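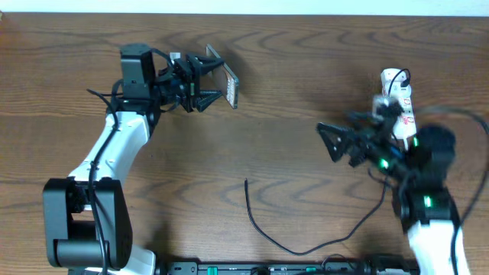

Refinishing a wooden tabletop, part 2: oil, grain and the phone problem

10 February 2025

The table has a medium-brown finish over dark, wavy grain, and for a long time I treated both as given. Then I left a phone on it overnight with a damp case and got a pale ring the shape of the case. Part 1 dealt with the ring. These are my notes on the rest of the surface.

I tested two products on the underside first: Zomau hard oil and the thinner Aguiar blend. Zomau darkened the grain lines more than the wood between them, so the contrast went up. Aguiar soaked in evenly and looked flat after a week. I went with Zomau.

Procedure:

Wipe down with a barely damp cloth and leave to dry for 4 hours.
Sand with the grain at 100 grit, damaged area only, then go finer over the whole top.
Vacuum, then wipe again.
Apply a thin coat, wait 20 minutes, remove the excess with a lint-free cloth.
Second coat the next day.

The wait matters more than the amount of oil. My first test patch sat for an hour and stayed tacky until I took it back with a solvent.

The far edge near the wall is awkward. Pull the table out before starting – oil on white paint does not come off, and masking tape bleeds.

Phones now go on a Bateo cork mat. Keys and mugs get the same treatment. The finish takes a few weeks to harden fully, so I am keeping anything with rubber feet off it as well. Next coat is planned for May.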